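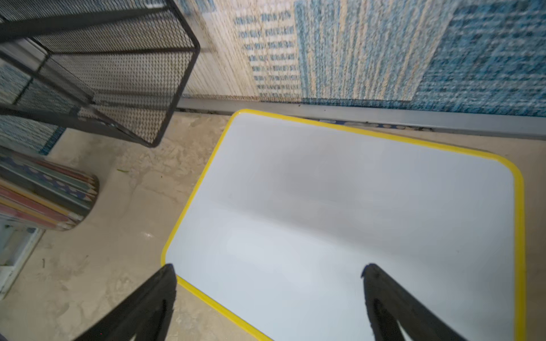 3주차 강의 노트: 집에서 만드는 로봇 팔, 손목 카메라와 그리퍼 편

지난주에 숙제 내준 거 다들 해 보셨나요? 베이스랑 어깨 관절까지 조립하고 전원 넣어 보는 거였죠. 메일 보내 주신 걸 읽어 보니 절반 정도는 어깨 서보 혼(horn)을 한 칸 돌려서 끼우셨더라고요. 괜찮습니다, 저도 첫 번째 팔 만들 때 똑같이 했어요. 나사 네 개 풀고 중립 위치로 보낸 다음 다시 끼우면 끝이에요. 풀기 전에 전원 내리는 것만 잊지 마세요!

이번 주는 팔 끝부분입니다. 손목에 카메라를 달고, 손가락 두 개짜리 그리퍼를 맞추고, 마지막에 바닥에 놓인 화이트보드를 가지고 접근 동작을 연습해 볼 거예요. 제가 이 수업에서 제일 좋아하는 주차이기도 합니다. 팔이 드디어 뭔가를 보기 시작하거든요.

1. 오늘 쓸 것들

그리퍼는 Mimden 키트에 들어 있는 평행형 손가락을 기준으로 설명할게요. 직접 출력하신 분들은 도면의 손가락 두께만 맞으면 그대로 따라오셔도 됩니다. 제어 보드는 Boiko, 카메라 영상을 받고 동작을 기록하는 프로그램은 Rorkgate예요. 케이블은 아무거나 쓰셔도 되는데, 손목을 돌렸을 때 당기지 않을 만큼 여유가 있어야 합니다. 저는 팔꿈치에서 한 번 고리를 만들어서 묶어요. 보기엔 좀 지저분해도 이게 제일 오래 버텼습니다.

준비물
- 조립이 끝난 팔 (어깨, 팔꿈치, 손목 회전까지)
- 그리퍼 손가락 한 쌍과 M2 나사
- 소형 카메라와 브래킷
- 케이블 타이, 육각 렌치
- 납작한 화이트보드 (테두리 색이 바닥과 확실히 구분되는 것)
- 마스킹 테이프

화이트보드가 왜 필요하냐는 질문을 매번 받는데요, 처음부터 컵이나 블록을 잡으려고 하면 손가락 높이, 방향, 힘이 한꺼번에 문제가 돼서 뭐가 틀렸는지 찾기가 어려워요. 납작한 판은 움직이지도 않고 넘어지지도 않으니까 위치랑 각도만 생각하면 됩니다. 테두리는 노란색을 추천해요. 제 건 테두리가 가늘고 모서리가 둥근 노란색인데, 베이지색 바닥에서도 경계가 잘 보여서 초보자가 화면 보고 조종하기에 참 편합니다.

2. 손목 카메라 달기

브래킷은 손목 회전축 바로 뒤에 답니다. 앞으로 너무 나가면 손가락만 크게 찍히고, 뒤로 너무 빠지면 정작 잡을 물건이 손가락에 가려요. 제가 쓰는 기준은 간단합니다. 그리퍼를 활짝 벌렸을 때 화면 아래쪽에서 손가락 두 개의 끝이 모두 올라와 보일 것. 그리고 그 사이가 비어 보일 것. 이 두 가지만 맞으면 나머지는 써 보면서 고치셔도 돼요.

나사는 처음부터 꽉 조이지 마시고, 화면을 켜 놓은 상태에서 손으로 각도를 잡은 뒤에 조이세요. 조이는 동안 각도가 조금씩 돌아갑니다. 저는 그걸 감안해서 반대쪽으로 살짝 틀어 놓고 조이는데, 이건 손에 익어야 되는 거라 몇 번 다시 하셔도 실망하지 마세요 ㅎㅎ

카메라 각도를 잡았으면 브래킷 옆에 유성펜으로 선을 하나 그어 두세요. 부딪혀서 돌아갔을 때 원래 자리를 찾는 데 씁니다. 지난 기수 때 이 선을 안 그으셨던 분이 8월 내내 모은 기록을 전부 다시 하셨어요. 중간에 카메라가 돌아갔는데 언제 돌아갔는지 알 수가 없었거든요. 정말 마음이 아팠습니다.

3. 그리퍼 영점 맞추기

Boiko 설정 화면에서 그리퍼 채널을 엽니다. 순서는 이래요.

(1) 손가락을 떼어 낸 상태에서 서보를 완전히 열린 위치로 보냅니다.
(2) 전원을 내리고 손가락을 양쪽 똑같은 간격으로 끼웁니다.
(3) 다시 전원을 넣고 천천히 닫아 봅니다. 손가락 끝이 서로 닿기 직전의 값을 닫힘 값으로 적어 두세요.
(4) 열림 값도 적습니다. 제 팔은 열림이 456, 닫힘이 55였어요. 여러분 값은 분명히 다를 테니까 제 숫자를 그대로 넣지 마세요!

닫힘 값을 욕심내서 너무 조이면 서보가 계속 힘을 주면서 뜨거워집니다. 닫았을 때 윙 하는 소리가 계속 나면 값을 조금 풀어 주세요. 반대로 얇은 걸 잡을 때 힘이 모자라면 값을 건드리기 전에 손가락 안쪽에 얇은 고무를 붙여 보시고요. 대부분 그걸로 해결됩니다.

손가락 이야기를 조금 더 하자면, 저는 무광 검정을 좋아해요. 반짝이는 손가락은 천장 등이 비쳐서 화면에서 끝이 어디인지 헷갈릴 때가 있습니다. 끝으로 갈수록 가늘어지는 모양이 바닥에 붙은 물건 옆으로 들어가기에도 좋고요. 직접 출력하시는 분들은 검정 필라멘트로 뽑고 사포로 한 번 밀어 주시면 됩니다.

4. 바닥 접근 연습

자, 이제 화이트보드를 바닥에 눕혀 놓습니다. 일부러 비스듬하게 놓으세요. 팔과 나란하게 놓으면 다들 너무 쉽게 맞춰 버려서 손목 회전을 안 쓰게 돼요. 비스듬히 놓인 판에 손가락을 맞추려면 손목을 돌려야 하고, 손목을 돌리면 화면도 같이 돌아갑니다. 이 감각이 처음엔 진짜 이상해요. 오른쪽으로 민 것 같은데 화면에서는 대각선으로 가고... 한 시간쯤 하면 몸이 알아서 적응합니다.

연습은 세 단계로 나눌게요.

가. 그리퍼를 활짝 연 채로 손가락 끝을 노란 테두리의 모서리 근처까지 가져갑니다. 닿지 않아도 돼요. 가까이 가서 멈추는 것까지만.

나. 같은 자세에서 높이를 천천히 내립니다. 위에서 내려다보는 카메라로는 손가락이 판 위에 겹쳐 보여도 실제로 닿았는지 떠 있는지 구분이 잘 안 됩니다. 화면만 믿지 마시고, 처음 몇 번은 고개를 숙여서 옆에서 직접 확인하세요.

다. 손목을 돌려서 벌어진 손가락 사이로 테두리 한쪽이 들어오게 맞춥니다. 아직 잡지는 마세요. 잡는 건 다음 주에 합니다.

속도 제한은 300으로 두고 시작하세요. Rorkgate 설정에서 '최대 속도' 칸입니다. 답답하게 느껴지실 텐데, 바닥에 손가락을 박아서 기어가 나가는 것보다는 훨씬 낫습니다. (제 서랍에 이 나간 기어가 몇 개 있어요. 전부 제가 급해서 그랬습니다.)

5. 작업 공간에 대해서

집에서 하시는 분들이 제일 많이 물어보시는 게 "방을 다 치워야 하나요?"예요. 아니요, 안 치우셔도 됩니다. 제 작업 자리만 해도 바로 옆에 검은 철망 바구니 같은 게 서 있고, 색연필이 그려졌거나 꽂힌 통도 바닥에 굴러다녀요. 타일 무늬 카펫이랑 베이지색 바닥이 만나는 자리라 금속 문턱 몰딩도 지나가고요. 생활하는 집이면 다 그렇죠.

다만 두 가지는 신경 써 주세요. 하나는 팔이 닿는 범위 안에 걸릴 만한 물건입니다. 특히 철망처럼 구멍이 촘촘한 물건은 손가락 끝이나 케이블 타이 꼬리가 걸리기 쉬워요. 팔을 수동으로 한 바퀴 돌려 보면서 어디까지 닿는지 확인하고, 그 선에 마스킹 테이프를 붙여 두시면 좋습니다. 다른 하나는 바닥 높이예요. 카펫 쪽과 맨바닥 쪽은 높이가 다를 수 있으니까, 영점을 맨바닥에서 잡았으면 연습도 맨바닥에서 하세요. 문턱 몰딩을 넘어가는 동작은 당분간 금지입니다.

먼지도 한 번쯤은 쓸어 주시고요. 몰딩 밑에 먼지랑 부스러기가 잘 모이는데, 그게 베이스 바퀴나 고무발 밑에 들어가면 팔이 미세하게 기울어요. 저도 이 노트 쓰다가 빗자루 가지러 갔다 왔습니다.

조명은 창문 쪽 빛이 보드에 바로 떨어지지 않게만 해 주세요. 흰 판은 빛을 꽤 반사하고, 반들반들한 바닥에도 하얀 점이 하나씩 생깁니다. 그림자가 옅게 지는 정도는 괜찮아요.

6. 기록 남기기

Rorkgate에서 녹화 버튼을 누르면 카메라 영상과 관절 값이 같이 저장됩니다. 폴더 이름은 제발 알아볼 수 있게 지어 주세요. '새 폴더(2)'로 제출하시면 제가 누구 건지 모릅니다. 이름, 주차, 단계 순서로 적으시면 돼요.

실패한 시도도 지우지 마세요. 모서리를 지나쳤거나 엉뚱한 데로 내려간 기록이 있어야 다음 주에 같이 보면서 어디서 틀어졌는지 이야기할 수 있습니다. 잘된 것만 모아 오시면 수업할 게 없어요.

7. 자주 나오는 문제

손목을 돌리면 화면이 끊겨요: 케이블이 당겨지는 경우가 대부분입니다. 팔꿈치 고리를 조금 더 크게 만들어 보세요.

한쪽 손가락만 움직여요: 링크 나사가 빠졌거나 반대쪽 기어가 한 칸 밀렸습니다. 3번으로 돌아가서 처음부터 다시 하시는 게 빨라요.

보드가 밀려요: 손가락이 너무 낮습니다. 높이를 올리시고, 그래도 밀리면 보드 뒷면에 마스킹 테이프를 말아서 붙이세요.

Clinent 카메라를 쓰는데 화면이 뒤집혀 나와요: 설정에서 180도 회전을 켜시면 됩니다. 브래킷을 거꾸로 달지 마세요, 케이블 나오는 방향이 꼬여요.

숙제

가, 나, 다 단계를 각각 녹화해서 화요일 저녁 9시까지 올려 주세요. 보드 놓는 각도는 단계마다 바꾸시고요. 다음 주에는 보드 테두리를 살짝 집어서 드는 것까지 해 볼 거니까, 손가락 안쪽에 붙일 고무를 미리 구해 두세요. 자전거 튜브 자른 것도 됩니다!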